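Trinden Student Robotics Club - Hand-Held Gripper Guide
Section 7: Recording your first bathroom task

This is the part everyone joins for! By now your pair of grippers should be charged and matched in the club app. If they aren't, go back to Section 2.

1. Check that the marker cube on each gripper is tight and clean. Smudges on the black pattern cause most of our tracking dropouts.
2. Slide a hand into each handle and do up the straps. Snug is good, numb is not.
3. Open and close both grippers fully, then start recording.
4. Take hold of the shower wand with your right gripper. Keep the left one open and ready over the tub. 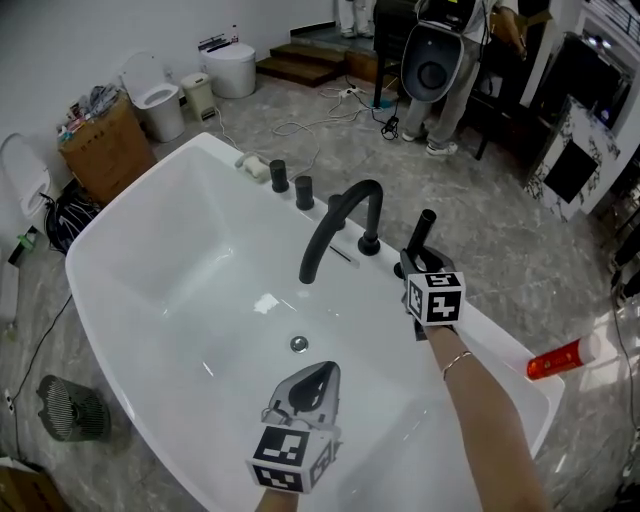

5. Lift slowly and hold for 2 seconds before you move off. Those little pauses are gold when we cut the recordings up later.
6. Put the wand back and open the jaws all the way. Stop recording.

Note: Keep each take under 30 seconds. Short, tidy takes beat one long wander, and you'll be amazed how fast you get to 100.

CAUTION: Watch your feet. Power cables run across the floor behind the tub, and your eyes will be on your hands.

Once you're happy at the tub, try the sink. The counter is a different height, so do a slow practice pass first - elbows in, wrists loose.

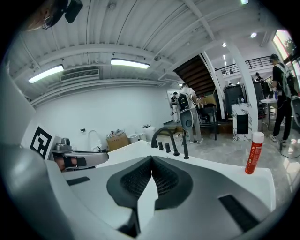 Figure 7b. Gripper at the sink counter, finger pads together.

7. Name your takes and upload them to the Bulport folder before you pack up.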